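Search this site Search tips and how-tos Go

Workshop tips: recording demonstrations on server boards

These are notes from the bench where we record examples for the Fidau arm. The job at the moment is server boards: processors, memory modules, a few cable plugs. Most of it applies to any small, fiddly work you want a learning system to pick up from people driving the arm by hand.

Fix the chassis down first. A server case feels heavy until a gripper pushes on one corner of it. We use two bar clamps with scraps of inner tube under the jaws. Rubber mats on their own let the case creep, and after 29 takes the board is in a different place from where you started.

Then move it on purpose. Between batches, loosen the clamps and shift the case a little, or turn it a few degrees. If every example starts from the same spot, the system learns the spot. We change position every 35 takes and write the change in the log.

Light from the side. Bare sheet metal and socket frames throw glare straight back at a wrist camera. A desk lamp with baking parchment clipped well clear of an LED bulb works as well as the soft box we paid for. Check the picture from the wrist view before you start, with the arm down where the work happens. A setup that looks fine from your chair can be washed out from there.

Use dead boards. Ask a recycler or your own IT department for ones already written off. Bent socket pins are the usual damage, and on a scrap board you can carry on with approach and lift practice even when the pins are gone. Still wear the wrist strap, so people keep the habit for when good parts come in.

Stop above the part. Ask the operator to bring the fingertips in over the processor, hold for a slow count of two, and only then go down. The hold gives you a clean place to split the recording later.
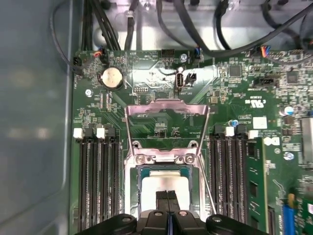 Closed fingertips over the processor, with the socket frame raised.

Keep the bad takes. Ksawery Stępień, who does our labeling, wants slips and misses saved in their own folder with a one-line note: "slid off left edge", "closed too early". Out of our first 407 takes we had thrown away most of the failures, and we ended up recording new ones. A take where the operator slips and then recovers is worth more than a tidy one.

Don't let anybody drive for too long. Hands get tired on the Vaninine controller and the movements turn jerky. Swap people after 35 minutes, even if they say they're fine. It also gets you more than one style of approach in the set – some people come in straight down, some come in at a slant.

Name files as you go. Ours run board, task, operator initials, take number. Leave room in the number for three digits. We aim for 300 good takes per task before we hand a set over, and renaming them all at the end took a whole afternoon.

Wipe the fingertips. Thermal paste gets everywhere. A lint-free cloth and a little isopropyl alcohol between batches is enough. Look at the pads while you're there – if the edges are rounded off, change them before the next batch and note it in the log.

Put loose screws in a lidded tin, well away from the arm. Ours is an old Istis cough drop tin and it has outlived two proper parts trays.

Back up before lunch and again before you go home.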